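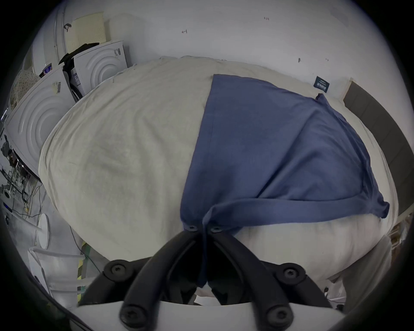 A thread on what we learned from a small study of cloth handling with hand-held grippers. The short version: where you pinch a piece of cloth matters more than how many demonstrations you record, at least at the scale we work at. Details follow.

1/ The project is called Brinura. Toshiko Kamata and I ran it, with Akihiko Honda doing most of the training code. The question was simple. If people record demonstrations with a gripper in their hand, and a policy is trained on those recordings, which parts of the recording does the policy depend on?

2/ We picked cloth on soft surfaces. Most of the folding work I read uses a flat table. A pillow or cushion gives way when you press on it, so the fingertips can sink in before they close. That changes both the grasp and what the wrist camera sees.

3/ The data: 842 demonstrations after cleaning. We started with over 1,000. Most of what we dropped was dropped for bad tracking, usually when cloth covered too much of the view. A smaller part was cut because the person let go and regrasped in the middle of a clip.

4/ Each demonstration is one grasp and one pull. Close the fingers on the cloth, lift, move it to the goal, open. We kept it short on purpose. With long tasks it gets hard to say which step caused a failure.

5/ We labeled every clip by where the fingers closed. There were 3 labels: corner, hem, and middle of the fabric. Toshiko and I labeled separately and then compared. We disagreed mostly on corners, where one of us would call it a corner and the other would call it a hem near a corner.

6/ When you pinch a corner, the cloth gathers into a narrow point between the fingers. It looks much the same from one clip to the next, even with different fabrics. A pinch in the middle makes a bunch that looks different every time.

7/ Then we trained separate policies on each label, with the same number of clips in each training set, plus one policy on a mix. Same network, same training time, same robot. Akihiko kept the settings fixed for all of them, and we did not tune any of them afterward.

8/ The corner policy did best on cloth it had not seen. The hem policy was close behind on stiff fabric and fell off on thin fabric. The middle policy was the weakest everywhere. The mixed policy landed between corner and hem.

9/ The part I did not expect: adding middle clips to the corner set made it worse. We ran that again with new random seeds and got the same order. Our guess is that the policy starts accepting any bunch of fabric as a good grasp and stops searching for the corner.

10/ Failures on soft surfaces were mostly about depth. The gripper came down, the surface gave, and the fingers closed too early or took hold of the cover underneath along with the cloth. Clips where the person pressed in slightly before closing helped with this. We now ask for that in the instructions.

11/ Background clutter mattered less than I feared. We recorded in ordinary rooms and did not clear anything away. A test set from the Demness lab, where the walls and floor look nothing like ours, cost us a few successes but did not change the ranking.

12/ Limits. One gripper design. One robot. A total of 19 different cloth items, most of them cotton or a cotton blend. Nothing wet, nothing with buttons or zippers. I would not assume any of this holds for knitwear, which stretches before it lifts.

13/ Also, the people recording got better over time, and we did not control for that as well as we should have. Later clips are smoother. We balanced early and late clips across the training sets, but individual habits are still in there – one person always comes in from the left.

14/ What I would do differently: label grasp location while recording. Doing it later from video took us most of April, and some clips were unclear even after several viewings. A button press or a spoken word at the moment of closing would have been enough.

15/ Someone will ask about Fujimoto's result with larger mixed sets. I don't think we contradict it. With enough data the mix may stop hurting. We were looking at small sets, the kind one group can record without outside help.

16/ Next we are trying the same comparison with two grippers, one in each hand. Runia is lending us the second robot arm for the tests. The labeling is harder, as each clip now has two grasp points and they don't close at the same time.

17/ Clips, labels and training settings will go up together once Akihiko finishes checking the files. If you have cloth data with grasp locations marked, even a small set, I would like to run our comparison on it. Replies or messages are both fine.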